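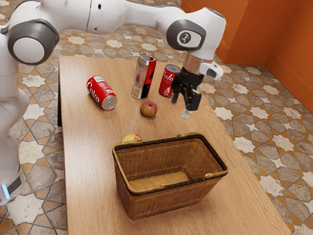 Eduardo Talavera

CLUNCOMBE, May 27, 2025 - Skernach is today publishing the first full set of results from Zalley, our table-clearing project, and I've been asked to write the announcement because I'm the one who keeps getting cornered at family parties. The question is always the same. When can I have one that does the kitchen?

The short reply is that you can't have one yet. The longer reply is what we're publishing, and I think it's more interesting than either the "robots are coming for your tea towels" stories or the gloomy ones that say it'll never happen.

Zalley is software that tells a robot arm how to tidy. You give it a table with a few things left out on it, you tell it in ordinary words what you'd like put away and where, and it works out how to reach, grip, lift and let go. For the past stretch it has been doing this in simulation, which means a table, a basket, some drinks cans and some fruit that exist only inside a computer, with an arm that exists there too. We set it 415 tidying runs. Each one was a small job of the "put the apple in the basket" sort, with things moved about between runs so that it couldn't simply learn one movement by heart.

It failed 44 of them. I've seen the remaining 371 described in a draft of this release as "near-human performance" and I took that out, because my nephew is six and if he dropped the fruit that often we'd have words.

So what goes wrong? Cans that are standing up are mostly fine. The gripper comes down from above, closes on the sides, up it goes. A can lying on its side is a different animal. It wants to roll, and if one finger touches before the other it does roll, and then the arm is closing on the place where the can was a moment ago. Zalley does now look again before it tries a second time (the early version didn't, and would carry a handful of nothing over to the basket with enormous confidence), but a second look takes time and the can may have gone off the table by then.

Cans standing close together are trouble as well. You and I would slide a finger in and nudge one aside without thinking about it. Zalley has to plan that nudge as a job of its own, and quite often it plans it badly and knocks the neighbour over, and then we're back to a can on its side.

And then there's fruit. When we started I'd have told you fruit was the easy part - it's a nice size, it doesn't have corners, and it doesn't matter which way up it lands. Guangming Qiu, who runs our grasping work and has forgotten more about fingers than I'll ever know, told me at the time that I was wrong and has been very decent about not bringing it up since.

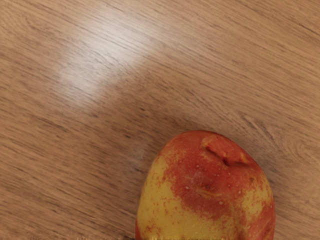
Guangming's point was that a piece of fruit doesn't tell you much about itself. A can is a can, and once the software knows the shape it knows where the middle is. With fruit the colour changes from one side to the other, and a red patch against a yellow one can look to a computer like the edge of something when it's only skin. Add a dip near the stalk, a mark or two and a bit of shadow on the wood, and the outline the machine settles on may be a good way off the real one. Most of our fruit failures began like that. The grip was planned for a shape that wasn't quite there, the fingers closed a little high, and the thing squirted out.

I asked Guangming for something I could put in a press release and got this: "People ask me if it can pick up a peach. I tell them to ask me if it can pick up a peach it would like to eat afterwards. In simulation nothing bruises unless we tell it to, so we have to be careful about what we claim."

That caution matters, so I'll spell out what our results don't cover. A simulated peach has no smell and no soft side. A simulated table never has jam on it. The light in our simulated room behaves itself, although we do give it glare on the tabletop, and glare on pale wood still upsets the software more than I'd like. We can run a lot of attempts without washing anything or buying any groceries, and that's why we work this way first, but a good score on a computer buys you a ticket to the next stage and no more than that.

The next stage is Koller. They're a grocery wholesaler with a returns room in Cluncombe, and if you've never seen a returns room, picture everything customers changed their minds about, tipped into crates, waiting for somebody to sort it. It's dull work and they have a job keeping people in it. In November we'll be putting 2 arms running Zalley on a sorting bench there, on the day shift, next to the people who already do the job.

I spent a morning in that room in my own socks and borrowed boots, trying to keep up, and came away with a lot of respect for it. The woman training me could tell a dented tin that was fine from a dented tin that wasn't by running her thumb along the seam. She was also talking about her holiday the whole time. We haven't got a thumb like that. We don't have one planned for November either, and Koller know it, so the arms will be given the sound goods to put away and anything doubtful will be left for a person.

Why a shop-floor job before a kitchen one? Mostly because a bench stays put. Nobody moves the bench to hoover under it, there's no dog, and the crates are all the same size. A home is the hardest place I can think of to send a machine. Every kitchen is laid out differently and every family has its own rules, and half of those rules have never been said out loud. In my house the fruit goes in the basket unless it's going over, in which case it goes on the windowsill where we can feel guilty about it. I've no idea how I'd explain that to Zalley. I've tried, a bit! It put everything in the basket.

My own view, and it's only mine, is that you'll see arms doing small, fixed jobs in back rooms well before you see one wiping down a worktop at home. Loading a crate, clearing a tray, putting the same few things in the same sort of place. The chore that everybody asks me about is the dishwasher, and I'd put that a long way down the list, what with wet glass, thin handles and the bottom rack that never quite slides. If another firm tells you they've cracked it, do ask them how many goes it took and what happened to the glasses.

What I would say to anyone who's curious is that the failures are the best part of what we're putting out. All 44 are included, with what the arm was asked to do and what it did instead, and nothing has been tidied up. If you work on this sort of thing you'll recognise most of them. If you don't, they're still quite good fun to read, and I'd start with the one where it had a perfectly good hold of an apple, carried it right over the basket, and then brought it all the way back and put it down where it had found it.

The team behind all this is 13 people, most of them on the upper floor of our building in Cluncombe, and they've put up with me wandering in and asking whether it can do socks yet. (It can't do socks. Please don't ask about fitted sheets.)

We'll publish the Koller results in the same form once the trial is over, good or bad, and Koller have agreed to that in writing. Until then I'm happy to talk to anyone who wants to know more, and journalists, teachers and people with awkward kitchens are all welcome to get in touch.

Notes for editors

Skernach develops software for robot arms and is based in Cluncombe. Zalley is its project on tidying and sorting everyday objects. All results in this release come from simulation and no physical arm was used in the runs reported.

The full results, including the list of failed runs, can be had free of charge from the Skernach press desk. Interviews with Eduardo Talavera and Guangming Qiu can be arranged through the same desk.

ENDS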